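Notes for Session 12: Learning in Simulated Kitchens and Living Rooms
Instructor: Pui-shan Chou
Tuesday, February 26, 2019

Welcome back, everybody! Last week we ran out of time just as the discussion was getting good, so I've written these notes out more fully than usual. Please read them before lab, and bring your half-finished questions along with the finished ones, as I usually find the half-finished ones more fun to talk about.

We had been asking whether a policy trained only in rendered rooms can learn anything worth keeping about reaching and holding. Our simulator for this unit is Karaki, and the method we're studying is the one Widad Abou Jaoude presented in her guest lecture, which she calls Cander. The idea is pretty simple once you get past the notation. You collect demonstrations in simulation, with a person steering the arm, and you train a policy to copy them. So far that is plain imitation learning. What Cander adds is a second pass, where the same demonstrations are replayed with the surfaces and lighting changed (floors, rugs, cabinet fronts, the lot) while the motion of the arm is left exactly as it was. The policy then has to produce the same action from pictures that look quite different.

Why go to the trouble? Think about what a network can latch onto if you let it. If every demonstration of holding an object happens over the same pale floor, the network may well learn something about the floor. I did this myself in my first year of graduate school and spent most of August hunting for a bug in my controller, when the controller was fine and my training set was the problem.
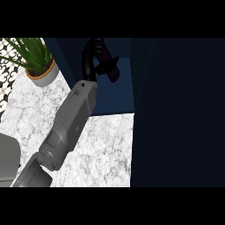 The hardest cases for the policy tend to be the low-contrast ones, where a dark object is held against a dark background and the outline more or less melts away. A person does all right here by remembering where the object was a moment ago. A policy that takes in one picture at a time has no such luxury, and this is where the appearance changes in the second pass earn their keep. By recoloring the background behind a fixed motion, we give the network easy and hard versions of the very same grasp.

Now for the numbers. The baseline was trained on 439 demonstrations, and so was Cander, with 12 replays made from each one. In the original rooms the two were hard to tell apart, and Cander succeeded on almost 98 percent of the trials. In rooms with unfamiliar surfaces the baseline dropped badly and Cander dropped only a little. Please don't go off and quote that as a result about real robots! Everything was tested in simulation, and the replays never touch friction, weight or the timing of the gripper.

Rocío Nina asked a very good question after class, and I promised I'd answer it here. She wanted to know why we don't change the shape of the furniture too. The trouble is that the recorded motion was only safe for the room it was recorded in. Move a cabinet a few inches and the arm may go straight through it on replay, so you'd need to plan a new motion, and by then you are working on another method entirely (Kurkeo, which we'll get to after the break).

For lab, work in pairs. Train the baseline first, save it, and only then turn on the replays. Keep the random seed fixed between the two runs. Look through your failures by eye before you plot anything, and write a paragraph on the one that puzzles you most. Dayana Aguirre will be in the lab to help with installation, and Remigiusz Borkowska has the login sheet for the shared machines.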